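**Skurngate Fulfillment Moves Small-Item Sorting to Two-Arm Benches at Merkton Site**

*Returns and mixed-goods staff shift from hand sorting to bench supervision; no positions removed*

MERKTON, September – Skurngate Fulfillment has put two-arm robot benches into regular use in the returns hall of its Merkton site. The benches, supplied by Antal Handling and run on the Flisar task software, take over part of the sorting of small packaged goods: cartons, bottles, wrappers and soft packs that come back from retail customers in mixed lots.

Until this year, every returned item at Merkton was picked up, checked and placed in a basket by hand. The site handles 3,165 mixed lots in a typical month. Lots vary in size and content, and most contain goods that differ in shape, stiffness and weight. Fixed sorting equipment was tested at the site earlier and was not adopted, as it required items to be separated by type before loading.

The new benches work from an ordinary tabletop. Two arms are mounted on a shared rail at the operator side, each with a two-fingered gripper and a camera at the wrist. Goods are laid out on the table with a plastic basket within reach. The arms can work on separate items or on the same one.
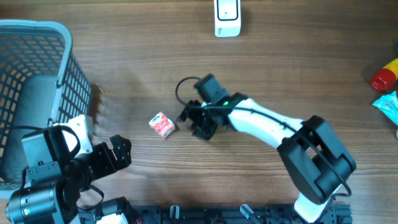

*Bench with both arms at the rail, a drink carton on the table and the collection basket at left.*

**Division of work**

Under the new arrangement, one employee supervises two benches. The employee lays out each lot, starts the task, watches the run and deals with any item the system sets aside. Items are set aside when the software cannot settle on a grip, when two items overlap, or when a package is open or leaking. These are finished by hand at the adjoining station, and the reason is entered on the bench terminal.

The inspection step remains with people. Staff decide whether an item goes back to stock, to a discount channel or to disposal. The benches do not grade condition and are not planned to do so in the present phase.

Skurngate has changed the job description for returns staff to match. The former post of returns sorter is now returns bench operator, with training time paid at the full rate. Training covers layout of goods, start and stop procedures, clearing a stalled grip, cleaning the camera windows and reading the run log. Operators may stop a bench at any time without approval from a shift lead, and stops of this kind are not counted in individual performance records.

No positions have been removed as part of the change. Hours freed by the benches have gone to inspection, where the Merkton site had a standing backlog, and to a later cut-off for same-day restocking, now 4:30 p.m.

**Results from the trial period**

During the trial, the benches completed 1,351 lots. Of these, 269 needed at least one item to be finished by hand. Soft packs and crinkled film wrappers were the most common cause, followed by bottles that rolled after first contact. Rigid cartons gave the fewest stops.

The figures led to several changes before regular use began. Finger closing speed was lowered for film packaging. Operators now lay bottles with the cap facing the rail. Table lighting was moved after the run logs showed more failed grips in areas of strong reflection – the wood surface returns glare at some angles, and the wrist cameras sit close to it. A matte table covering was tried and dropped, as thin packs tended to catch on it.

"Most of the work went into the layout of the table and the order of the picks," said Otakar Hájek, operations manager at Skurngate. "The arms were in place early. Getting a steady routine around them took longer, and the operators wrote most of that routine."

Physical strain was a further reason for the project. Hand sorting at Merkton involved repeated reaching and wrist rotation over a full shift, and staff had asked for shorter rotations. Operators now change between bench supervision, inspection and hand finishing every two hours.

**Handling of mixed shapes**

Returned lots at Merkton often place a light, flexible pack next to a heavier, rounded container. The two call for different grip widths and different closing force. Flisar stores a grip profile for each package type and applies it separately to each arm, so one arm can be set for a cylinder while the other is set for a soft pack. Operators can correct a profile at the terminal. Corrections are held for review and released to the other benches at the next shift change.

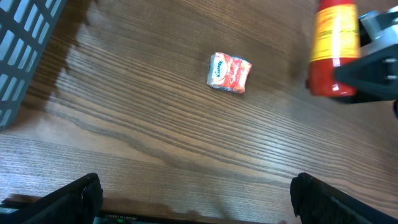
Staff on the late shift reported that the tissue packs had been the part of the old job they minded least, and asked that hand finishing stay in the rotation even if the number of stops goes down. They also asked for the run log to show which corrections had been accepted, so that the same change would not be entered twice. Both requests have been agreed to. The log change is included in the current Flisar release at Merkton, and hand finishing is written into the rotation plan with a fixed minimum per shift.

**Next steps**

Skurngate will keep the present number of benches through the holiday returns period. Work in that time will focus on film packaging, on overlapping items and on a quicker basket change, which at present requires both arms to be parked. A decision on further benches will follow a joint review with Antal and the operators' representatives.

**About Skurngate Fulfillment**

Skurngate Fulfillment provides storage, order packing and returns handling for grocery and household goods retailers. Its returns operation is based in Merkton.

**Media contact**

Press Office, Skurngate Fulfillment, Merkton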